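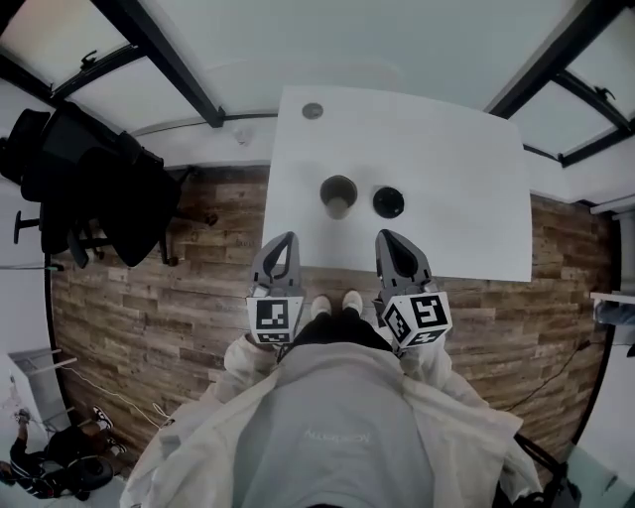 Tuesday, December 10, 2024

Glaze tests, second firing of the Pletness clear over the buff body. Held 11 minutes at top, then let the kiln fall on its own to 300 before opening the vent.

- Batch A, 200 g dry, sieved twice. Pinholes on the inside wall, none on the foot.
- Batch B, same recipe plus 185 g water. Thinner coat, no pinholes, slight crawling at the rim.
- Batch C not fired. Miyuki has the bucket.

Crawling is probably dust. The B pieces sat on the open shelf over the weekend and were not sponged before dipping. Repeat B with a wipe-down before changing anything in the recipe.

Ezequiel thinks the Xolalpa feldspar is coarser than the last bag – checked by rubbing it on glass, could not tell. Ask Tamsin for the old sack number.

Middle shelf has a glaze drip at the back left. Grind before next load, then kiln wash, two coats.

Cone pack on the bottom shelf went further over than the one on top. Same as in the first firing. Rodrigo to look at the lower element.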